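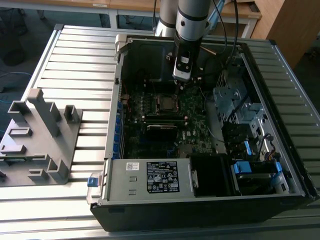
Most office desktops are replaced well before they fail. The purchasing lead at Sunimholm, a regional records processor, puts the usual interval at four years and considers it too short.

"The schedule came from the warranty term," she said. "It was never based on failure data."

Her department manages 1142 desktops at two sites, Kennedy and Lendik. In September of last year it stopped replacing machines by age and began reviewing them by fault history. Any unit with fewer than three logged faults stays in service. The rest are inspected, and a repair is approved if parts cost less than 30 percent of a new unit.

She described the savings as moderate. Some 21 machines a month still leave service, most of them from Lendik, where dust is a known problem.

"Storage and fans account for most of it - processors almost never," she said.

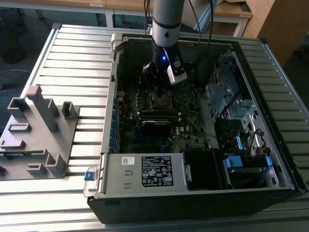
An open desktop tower with the motherboard exposed.

Resale is handled by Vandus, which takes lots of up to 1000 units and grades them on arrival. She would prefer smaller lots, as prices drop while stock waits in the warehouse. The current contract does not allow it.

"We will raise that at renewal," she said.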